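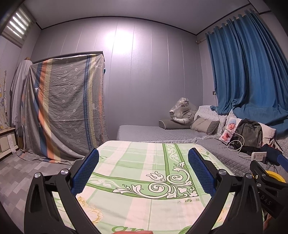

Riren finger pads and pivot kit for hand-held grippers

I sell this kit because I got fed up with making my own. If you look after hand-held grippers you'll know the job I mean: the fingers start to feel a bit vague, soft things slide when you lift them, and you end up on the floor with a torch trying to work out which joint has the play in it. I've been doing that job at the Dresside workshop for years now, and the Riren kit is what I fit when both fingers need doing in one go.

What's in the bag

You get 4 textured pads (enough for one gripper plus a spare pair), 6 pivot pins with their clips, a strip of pad adhesive and a little card with the order of work on it. The card is mine and the drawings are terrible, sorry! Sivaprasad Pisharody has promised to redraw them before July and I'm holding him to it.

The pads come in blue only. People do ask. I had a small run of grey ones made once and they were a nightmare to check for wear, so blue it is.

Will it fit yours?

It fits linkage fingers with a removable pad holder and plain round pins at the upper joints. It won't fit the older Prantl fingers where the pad is moulded into the bar — for those you want the whole finger, so drop me a line before you order anything. If you can't tell which sort you've got, send a photo of the finger from the inside with the pad showing. I usually answer in the evening, after six.

Fitting it

Give yourself a clear hour the first time. Mehrangiz Asadi does a pair of fingers before her tea's gone cold, but she's done hundreds.

Power off and let the fingers hang open. Do one finger at a time and leave the other one alone, so you've always got a good one to copy. I know it's tempting to strip the lot. Don't, the left and right bars look the same on the bench and they aren't.

Peel the old pad from the top end down. If it tears, warm the holder with a hairdryer and try again, and please don't go at it with a screwdriver, I've seen the state of some holders that come back to me. Wipe the face with alcohol and let it dry completely before the new strip goes on. Press the pad down for a slow count of 30 or so, then leave it be overnight if you possibly can.

Pins next. Push the old one out from the back with the new one and you'll never lose the washer. The joint should swing under its own weight when you're done. If it's stiff, the clip is in too far. If it rattles, you've left the washer on the bench (look under your sleeve, that's where mine always is).

Checking your work

I like to finish with something soft and slippery, and for that a wrapped packet beats any test block I've ever bought. A block is too easy. Plastic film with something squashy inside shows up a badly seated pad straight away, and you can see whether both fingers are meeting it at the same height.

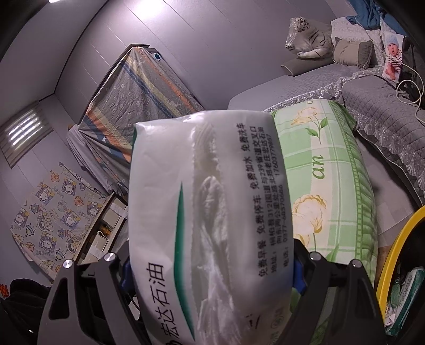
Wrapped packet held upright between both jaws, with the silver bolt heads near the top of each.

Close slowly, lift a hand's height, wait, and tilt it one way and then the other. If the packet creeps down on one side, that pad is the culprit nine times out of ten and wants pressing again along its lower end. If it twists, look at your pins. Jeferson Brandão also likes to do it with his eyes shut and listen for clicks — I laughed at him until he found a cracked clip that I'd missed.

Looking after it

Wipe the pads with a damp cloth at the end of the day. No solvent on the face of the pad, ever, it goes shiny and then it's no use to anyone. Have a proper look every 200 grips and plan on new pads at 1000, sooner if you handle a lot of cardboard, which eats them. A single drop of light oil on each pin is plenty. More than that finds its way onto the pads and you're back to square one.

I keep a bit of masking tape on the body with the date the pads went on. Very low-tech, but Kourosh Karimi tried a spreadsheet for a whole winter and he's on tape now too.

Ordering

Kits go out from Skosside in a padded envelope. Pads and pins can be bought separately, just say which in the order note. If a pad lifts and you've followed the card, I'll send another, no fuss. Bigger orders and workshop accounts go through Zohreh Sadeghi, who is much better at invoices than I am and will tell you so.

Spare adhesive strips are back in stock as well. Keep them flat and out of the sun.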